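Blog > Radio and TV > Listening notes

Norham FM moved its evening call-in show to the afternoon in May, and I have been listening to the new version every weekday to see whether I would keep it up. I have, mostly. A few people wrote to ask what I thought of the change, so I am putting it in one post.

For anyone outside the area, the show is called Clondard and it used to go out at 8 p.m. It is two hours of phone calls with some music between them. Worku hosted it by himself for a long time. Now it starts at 2 p.m., it has a second host, Wasidari, and there is a news bulletin in the middle that was never part of it before. The station announced all this in a short notice on its website and said the aim was to reach people at work.

I did not like the idea. The evening show worked for me because I could cook dinner with it on and then sit down for the last half hour, when the calls got longer. Afternoon radio is something I usually hear in pieces, in the car or in line at the pharmacy.
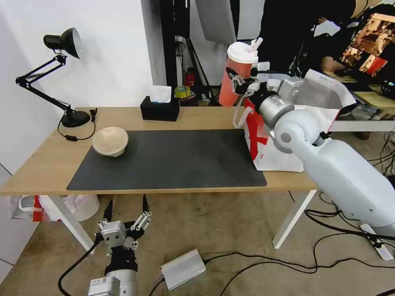
Is the new show still mostly phone calls?

Calls take up a little over half of it now, and the rest is music, the bulletin and the two hosts talking to each other.

That last part took some getting used to. Worku was always a slow host. He would let a caller finish, wait, and then ask one more thing. With two people at the desk there is less waiting. In the first week they talked over each other a lot, and twice they both read out the same phone number at the same time. By the third week they had worked out who takes the call and who reads the messages, and it has been much smoother.

Wasidari came from the breakfast show, where she did traffic and weather. She is quick and she is good with callers who get lost in the middle of a story. One man spent a long time on a parking ticket before he got to his real point, which was that the bus stop on his street had been moved. She got him there without being rude. I think Worku would have let him go on until the news.

The callers have changed too. The evening regulars are mostly gone. I miss the retired train driver, and I miss the woman who phoned in to disagree with whoever had been on before her. In their place there are delivery drivers, people on a late lunch and parents waiting outside schools. The calls are shorter and there are more of them. On Tuesday they got through 20 in one show, and Wasidari read out the total at the end as if it were a sports score. I would take half as many at twice the length, but I can see why a station would be pleased.

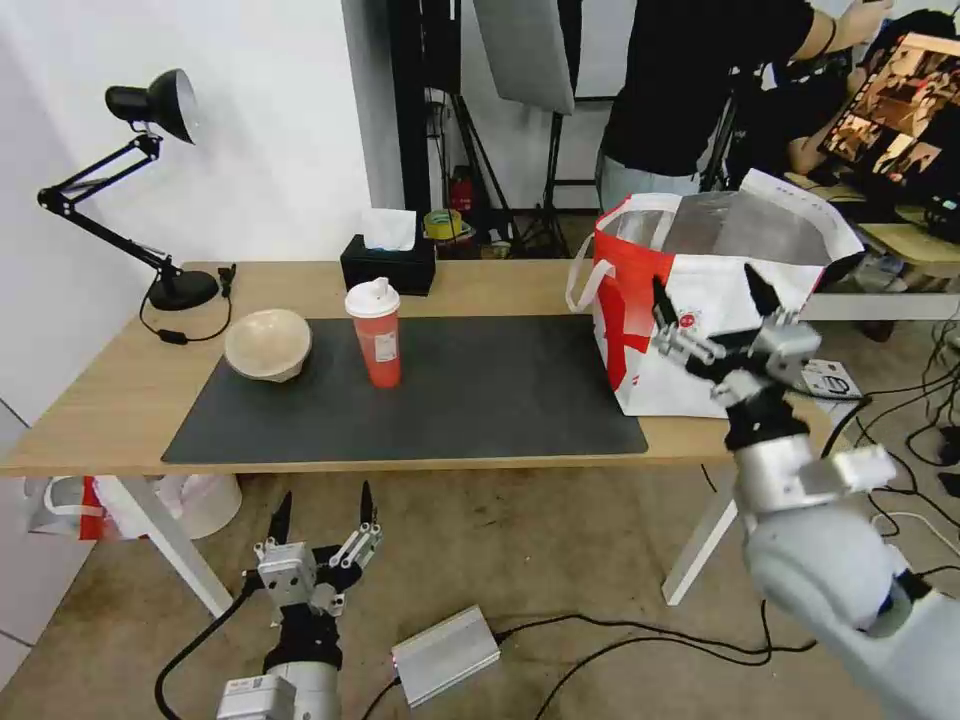

Posted by Gladys Valderrama in Radio and TV

The bulletin is the piece I would drop. It runs four minutes, right at the one-hour mark, and it always seems to land on the best call of the day. The caller is asked to hold. Some of them do, and some have hung up by the time the news is over. If the station has to have news there, it could move it to the top of the show and leave the rest alone.

The music is better than it was. The old show had the same 44 songs on rotation, or that was the running complaint on the listeners' page, where somebody had typed out the list. The new one takes requests. I have heard things I had not thought of in years, and one accordion record I hope not to hear again.

There was a petition to bring back the evening slot. It had 1,114 names the last time I checked, and mine is one of them. I signed in the first week, when I was annoyed. I am less annoyed now, but I would still like something live in the evening. At the moment they fill those hours with recorded music and a voice giving the time.

The station does put the full show online later the same day, with the songs cut out. I tried it with dinner. It is fine, though I kept wanting to call in, and there was no one there to pick up.

I will keep listening through the summer. If they change the bulletin I will add a note to this post.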